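Saturday, parts bench

Second go at the sorting layout for the Skudov boards. Last month we had everything in cardboard lids and half the little leads ended up on the floor, so I finally ordered proper yellow bins from Sundholm (22 of them, because that's how they sell them, and yes, the rest are on top of the cabinet) and put the steel tray in the middle as the one spot where mixed stuff is allowed to sit.

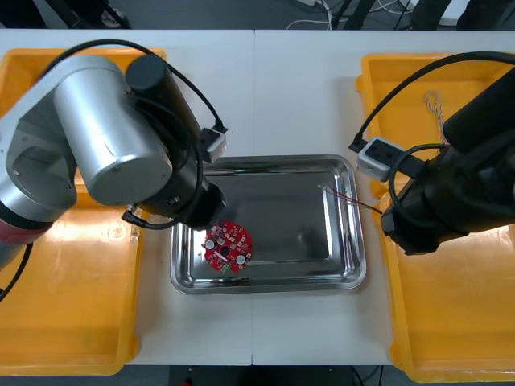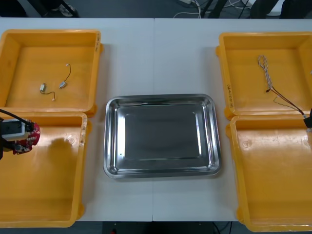
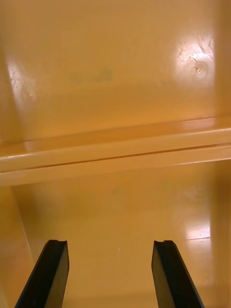 I like the tray a lot more than I thought I would. It wipes clean in one pass and the rounded corners don't trap bits of wire. The shine is a pain though — under the ceiling lights I kept mistaking reflections for parts, and I went after the same bright spot with tweezers twice before I gave up and moved my stool. Might try a matte mat cut to fit. Pastodberg has some in their July list but they come in packs of 80, so let's see if the other bench wants to split one.

Next thing is the labels. Marker on the rims is fine for a day and then it rubs off on your sleeve. I want printed ones before we start on the Buthelezi lot, which is 571 pieces going by the packing slip. Please don't tip that box out all at once!! It's five bags, so one bag at a time into the tray, then out to the bins, then the next bag.

Things I still haven't settled: where frayed leads go (scrap, or keep for the short jumpers?), and whether boards with a connector still on them count as boards or as wired parts. I've been putting them with the boards. If you've been doing it the other way, write it down under this so we can at least be wrong in the same direction.

Also, the two tabletops creep apart when somebody leans on the end. I pushed them back together before lunch, but we need a clamp or a strap under there. Small screws love that gap. Clamps are in the bottom drawer by the sink, I think. Will look Monday.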